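## 4. Setting Up the Picking Bin

Welcome back! If you've made it through section 3, your arm is powered, your laptop is talking to it, and you've earned a snack (away from the table, please).
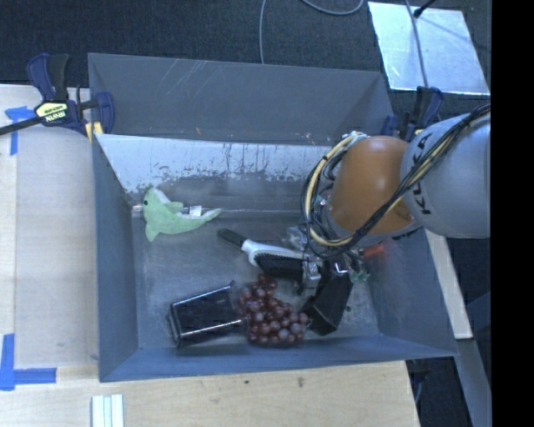
Most new members of the Skestley club want to go straight to grasping, and we do understand, but ten minutes spent on the bin will save you a whole evening of puzzling over missed picks.

1. Line the bin up with the blue tape on the tabletop, then clamp its rim down snugly.
2. Choose your objects from the club shelf. A good mix has something soft, something with a handle and something hard with edges.
3. Drop them in gently and let them land however they like. Please don't tidy them!
4. Check that the cables near the gripper can move freely.
5. Open Fodport, load the bin profile and set the step limit to 2000.
6. Run the first pick at speed 33, with one teammate at the stop button.

> **Caution:** Keep hands, sleeves and lanyards out of the bin whenever the arm is enabled, even if it looks like it's only thinking.

**Note:** If Fodport shows code 1008, the bin has shifted. Stop the arm, loosen the clamps and go back to step 1.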